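4.2 Hinge Fit in Rebated Doors

We were delighted by how much the rebated doors told us, and the hinge side told us most.
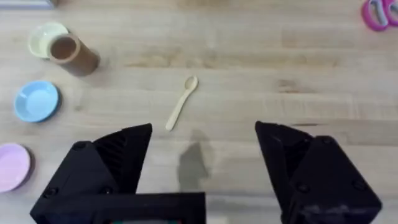
Sartori and Kvaran hung 62 doors at the Jarnbridge workshop, each with 3 hinges let into the frame by hand, and cycled every one of them 536 times. Only 7 needed their hinges reset. We had expected far more! The gap at the latch side stayed even on all the others, and the painted doors did just as well as the oiled ones - a real surprise, given how thick the Tasov paint goes on.

Figure 4. Tableware and scissors on a wooden tabletop.

The 7 failures are exciting in their own way. All had a top hinge cut slightly too deep, which pulled the door toward the frame as it closed. Section 4.3 looks at whether a thin card shim cures this.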